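Skidalwood Shared Office
Lunch and common table check, level 2
Date of check: 19/12/2018
Last check: July

Mark each line OK, FIX or N/A. Comments go under the line they belong to. Leave the finished sheet in the tray by the sink.

1. Table surface wiped and free of crumbs
FIX
Small dark specks still on the white top. Wipe the whole length, including the curved edges, and dry with a clean cloth. No scouring pads on the white finish.

2. Table stable, no rocking
OK
Feet were adjusted after the July check. No movement when leaned on at either end.

3. Food containers
FIX
Clear container with the pale yellow rim was out on the table with no food in it and no name on it. Containers without a name go to the lost shelf for 2 weeks, then out. Check the rim and corners for cracks before any container goes back in the cupboard. Cracked ones go in the recycling if the number underneath is one the city takes.

4. Lids matched to containers
FIX
The lid drawer is overfull and does not close. Lids with no match can be thrown out after the holidays.

5. Plants and vases
OK, with comment
Potted plant is healthy, leaves glossy. Keep the white pot toward the far end so there is room to eat. The small blue glass vase beside it should be moved to the window sill if the table is being used for a group lunch. Water the plant at the sink and let it drain before it comes back.

6. Cords and cables near the table
FIX
Nothing should hang from the tabletop to the floor on the side people walk past. Run cords along the wall side or unplug them and coil them up.

7. Walkway between the table and the desks
OK
Clear at time of check. Chairs to be pushed in after use.

8. Fridge temperature
OK
Reading was 2 degrees. Door seal is dirty along the bottom and needs a wash, but it closes properly.

9. Microwave
FIX
Inside is clean. The turntable catches on one side. Brimov has been called and the job number is 583. It can be used in the meantime, but stay with it while it is running.

10. Kettle and toaster
OK
Crumb tray emptied. Both cords in good condition, tags current.

11. Cleaning products
OK
Spray and cloths are under the sink and labelled. The Perrin surface spray is nearly finished, order more. Do not decant it into drink bottles.

12. Fire extinguisher and blanket
OK
Extinguisher gauge in the green. Blanket on its hook.

13. First aid kit
FIX
Short on burn dressings and medium gloves. Added to the Drasham order.

Items 1, 3 and 6 can be fixed the same day by whoever is using the table. Items 4 and 13 carry over to the new year sheet.

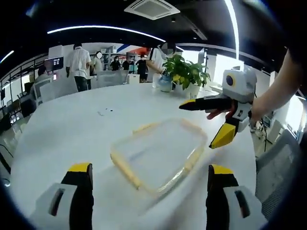
The fridge seal should be washed before the office closes for the break, and anything perishable taken home. Food left on the door shelves will be thrown out on the last afternoon, labelled or not.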